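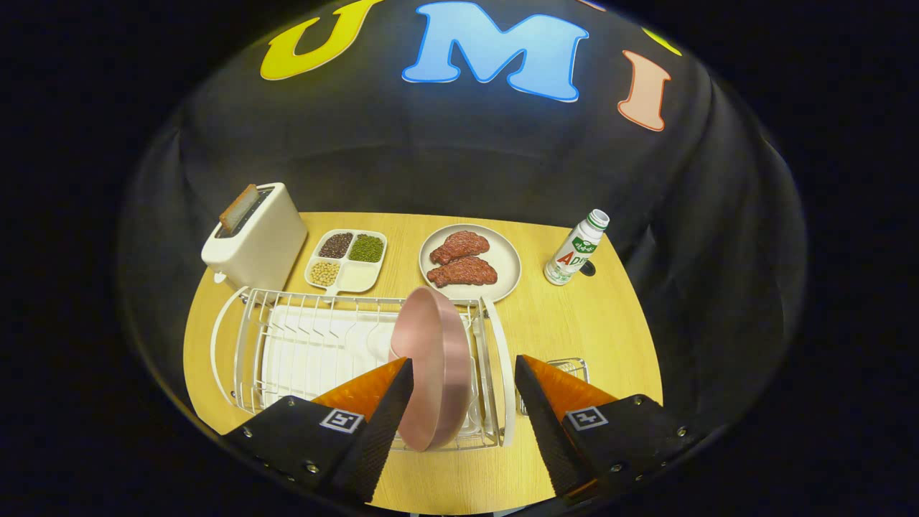

Attachment 1 – pink bowl in the white dish rack

Ticket 3258
Opened by: Rhonda MacDonald, Plunddale Retirement Living
Product: Nartey (occupancy and lettings)
Status: Resolved

Rhonda MacDonald
October 7, 2019, 09:12

Morning all! Me again, sorry. Our occupancy figure has gone funny since the weekend. The front screen in Nartey says we've got 46 flats let at Plunddale, and when I run the monthly report for the same day it gives me 41. I've been down the list with a pencil and every one of those 46 has a name and a signed agreement against it, so I'm pretty sure the front screen has it right and the report is the one telling fibs.

I've logged out and back in, tried the other computer, and changed the report date back and forth a few times (got the same answer each time, at least it's consistent). I need to send the quarter's figures over to Pirkness by Wednesday and they will ring me if we look five flats down, so anything you can do before then would be lovely.

Takumi Amano (Nartey support)
09:48

Hi Rhonda, thanks for the pencil work, that helps a lot. Could you tell me which five are missing from the report? And did anyone change a care package or a tenancy type last week?

Rhonda MacDonald
10:31

Right, got them. Flats 6, 11, 12, 30 and 38. Four of those are couples where one person has moved over to the nursing wing and the other has stayed put in the flat. The fifth is Flat 30, a short stay that we made permanent.

And yes, Zineb Tahiri in our office updated all five on Friday afternoon. She says she used the "Transfer" button, as it said in the new guide. I had a look at one and there's now an end date on the old agreement and nothing in the start date on the new one. Is that it? It looks like it might be it.

Takumi Amano
11:05

That's it, well spotted. The front screen counts a flat as let if there's a name on it. The report wants a start date as well, and the Transfer button is leaving that box blank. I've passed the button itself to Toshiko Fujimoto on our development side.

For today, please try this on one flat first:

Open the flat and go to Agreements.
Click the newest line, then Edit.
Type the start date as the day after the old one ended.
Save, and run the report again.

Please don't delete the old line, even if it looks like a duplicate. The fee history hangs off it.

Rhonda MacDonald
11:40

Did Flat 6 and the report went up to 42 – hooray! Zineb's doing the other four now. I nearly deleted the old line on Flat 11 before I read your last bit, so phew.

Rhonda MacDonald
12:16

All done, 46 on both. Figures have gone off to Pirkness. Do we need to keep doing the dates by hand?

Takumi Amano
13:02

For now, yes please. Toshiko has a fix planned for the November update, and I'll add a note to the guide this afternoon. Closing this one, but just reply if it slips again.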